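How I make peach iced tea at home and put it in old bottles

I go through a silly amount of iced tea once the weather warms up, and for years I bought it one bottle at a time from the servo on the way home. Then I finally added up what that was costing me and had to have a bit of a lie down. So now I brew my own on a Sunday-ish sort of schedule (whenever I remember) and keep it in the fridge in bottles I've washed out and saved. It tastes fresher, it's as sweet as I want it and I've always got one to grab on the way out the door.

What you'll need

A big saucepan or heatproof jug
A fine strainer
A funnel that fits your bottle necks
Black tea, loose or bags, whatever's in the cupboard
Sugar
2 ripe peaches, or nectarines if that's what's cheap
A lemon
Clean bottles with their own caps

Get the bottles sorted first

I always do this before I put the kettle on, otherwise I end up with a pot of lovely tea and nowhere to put it. Warm soapy water, a good shake and a bottle brush if you've got one. Rinse until there are no bubbles left, then stand them upside down in the dish rack. Wash the caps separately and run your thumb around the inside of the thread, where all the sticky stuff hides. If a bottle still smells like its old drink after that, chuck it in the recycling and use another one.

Don't pour boiling tea into a plastic bottle! I did it once and it went wobbly and shrank down into a sad little thing. Let the tea cool right down first.

Brew and flavour

Slice the peaches, skins and all, and put them in the saucepan with half a cup of sugar and a cup of water. Simmer gently until the fruit is slumping, then squash it with a fork and strain it. Keep the squashed fruit for your porridge, it's gorgeous.

Steep the tea in a litre of just-boiled water for four or five minutes. I used to leave it for 20 thinking it'd be stronger, and all I got was a furry tongue. Strain it, stir in the syrup and a squeeze of lemon, and taste. It should be a touch sweeter than you'd like, as cold drinks always taste less sweet. Then leave it on the bench until it's properly cool.

Filling up

Pop the funnel in and pour slowly, stopping before you get to the neck. You want a bit of room at the top so you can give it a shake before you drink it — the peachy bits do settle. Wipe the neck, screw the cap on firmly and into the fridge it goes.
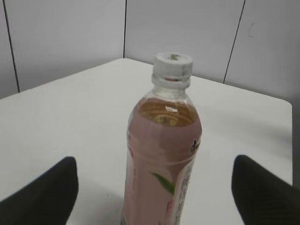 A capped bottle with a bit of space left above the drink.

I leave the old labels on most of mine. My neighbour Ramesh soaks his off and writes the flavour on masking tape, and his fridge does look a lot smarter than mine. If you're sharing a fridge at work, I'd go with the tape so people know it's homemade.

How long it keeps

I drink mine within three days. If it's cloudy straight out of the fridge, that's normal for strong black tea and it won't hurt you. If it's fizzing or smells a bit like wine, tip it down the sink.

For a picnic in December I make a double batch and freeze some of it in ice cube trays, then take the cubes along in a thermos. Mint is good in this too, and so is a bit of fresh ginger in the syrup if you like a kick.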